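Penden Trail Gilet – men's and women's

Clonel Outdoor > Cycling > Vests and gilets

A good gilet is the piece of riding gear you end up reaching for more than any other, and we've been wearing this one since March in just about every kind of weather a hill can throw at you. The Penden keeps the wind off your chest, lets your back breathe, and rolls up small enough to go in a jersey pocket when the climb gets serious. We love it!

The front panels are a tightly woven windproof nylon with a light water-repellent finish. It'll shrug off a passing shower or the spray from the wheel in front, but it isn't a rain jacket, so if the forecast is properly grim please take the Hollis Shell instead (or as well – the two layer together nicely). The back is an open stretch mesh, the same one used on the Hollis summer jersey, and it makes a huge difference on long, slow, sweaty climbs with a pack on.

Fit is close without being tight. Penden cut this one for riding, so it's shorter in front and has a dropped tail at the back, and the armholes are shaped so they don't rub when you're out of the saddle and pulling on the bars. If you plan to wear it over a thick winter jersey, or you just like a bit of room, go up one size. Between sizes in the women's version? Most of our customers stick with the smaller one. 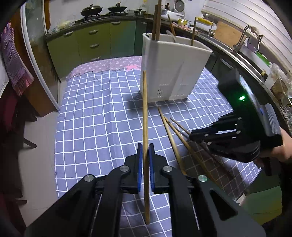
Pockets next, and there are 3 of them across the back, all with an elastic top edge that really does hold on to things over rocks and roots. The middle one has a small zipped compartment for keys or a card. There's also a two-way front zipper, so you can open it from the bottom to get at your jersey or let some air in, and it has a big loop puller that works fine with full-finger gloves on. The zipper garage at the chin is soft and doesn't catch beards.

New for this season is the reflective trim, which now runs along the tail and down both sides. The old version only had a small tab under the collar, and plenty of you wrote in asking for more. The collar is a touch lower too, and it sits much better under a helmet strap.

Details

Windproof front, 3000 mm fabric rating (seams are not taped)
Stretch mesh back
3 rear pockets, one with zipped compartment
Two-way front zipper with glove-friendly puller
Silicone gripper at the tail
Reflective trim on tail and sides
Packs into its own middle pocket
Sizes XS to XXL

Colors

Moss, Slate, Burnt Orange, and Black. Burnt Orange is brighter in daylight than it looks on most screens – great for road sections, and great for being found by your friends in the woods.

Care

Machine wash cool with a mild liquid soap and the zipper done up. No fabric softener, please, it ruins the water-repellent finish. Hang to dry. When water stops beading on the front, wash it and treat it with any spray-on reproofer, and it'll perk right up. The Rorkberg spray we stock does almost 7 gilets to a bottle, so one will last you ages.

Shipping and returns

In-stock sizes usually leave us the next working day if you order before 3 p.m. Try it on at home over the jersey you'd normally wear, and if it isn't right, send it back unworn with the tags on within 15 days for an exchange or refund. Exchanges for a different size ship free.

Goes well with

Hollis Summer Jersey
Hollis Shell
Penden Knee Warmers
Rorkberg Spray-On Reproofer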